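Pendument flower subscription for a small office: my review after 4 months

I manage the supplies for a small office in Vureck, and in July I was asked to find somebody who can bring us flowers every second week. Before that we bought them at the supermarket when one of us remembered, which was not often. I compared Pendument and Buleck and took Pendument. I write this review for people who have the same task and do not want to read ten pages of advertising.

What you pay and what you get

The office plan costs 76 dollars a month. For this you receive two deliveries, each with one mixed bouquet for a table and a smaller one for the reception. You choose a color family (warm, cool, white or "surprise me") and you can exclude flowers. We excluded lilies, as one colleague gets a headache from the smell. They respected this every time.

The stems come wrapped in damp paper inside a tall cardboard box. Only once was a stem broken, and I sent a photo in the evening and received a credit the next morning. The food sachets are included, one for each bouquet. I would like to have two, so I could use a fresh one when I change the water.
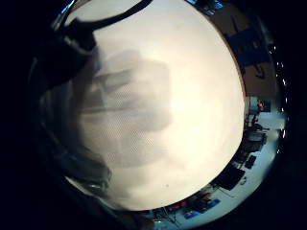
Delivery

You choose a window of 90 minutes. I took the earliest one, starting at 8 a.m., and the driver was inside this window at all deliveries except one, when the road by the river was closed. They sent me a text message before I had time to become worried. The driver does not come up the stairs, so you have to go down, and in the app this is written only in very small letters. For me it is not a problem, but if your office is on a high floor without an elevator you should know it.

The app itself is simple. Skipping a delivery takes two taps. To change the address is more difficult and I had to call. The waiting music is terrible, but the lady on the phone was quick and kind.

How long the flowers last

With the warm mix I had eight or nine good days. Roses finished first. The yellow flowers usually lived longest, and small white filler flowers dry so nicely that I sometimes kept them for the next bouquet. The cool mix was weaker – twice the blue ones were already soft after four days.

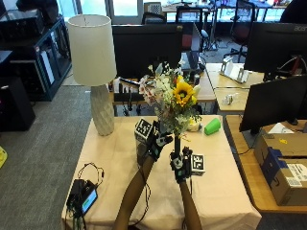
A big part of the result depends on what you do at the beginning. I cut two centimeters from every stem, at an angle, and I take away all leaves which would stand under the water. Then I hold the bouquet just under the heads and turn it a little while I put it into the vase, so the stems cross and it does not fall to one side. The leaflet from Pendument explains the cutting well, but about the leaves it says nothing, and leaves in the water make it smell after three days.

For the vase you must take care yourself. We use a heavy one from Mogensen with a wide mouth, which I find almost too wide for the table bouquet. The flowers open like an umbrella and you see a hole in the middle. A piece of clear tape in a cross over the mouth helps a lot. A narrower vase would be my choice if I bought again. Also please look that the base is heavy, because a table where people work gets pushed many times in a day. 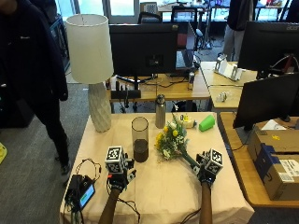 Is it cheaper than going to a flower shop?
For us it came out slightly more expensive than the shop near the station, if I count only the flowers. When I add the time for walking there and back, I prefer the subscription.

Pendument also has a points program. With 3,000 points you get a free bouquet, and after all these months we are still not halfway. I would not choose them for this reason. Buleck has no points at all but gives a discount if you pay for a half year. Their smallest plan was too large for us, otherwise I would maybe have tried them first.

One small complaint more: the bouquets are made to be seen from the front. On a reception desk against a wall it looks lovely. On a round table, where people sit on all sides, somebody always gets the view of the stems and the green. I now take out the three or four tallest flowers and put them back in the center, and it is better.
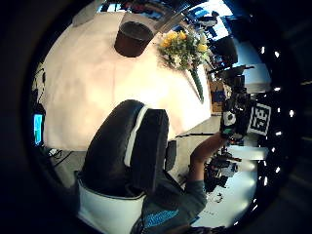 Would I order again

We have kept the plan and I changed it to the warm mix only. My rating is four stars of five. The missing star is for the blue flowers and for the small letters about the stairs. If they offer a round style for tables, I will gladly update my review.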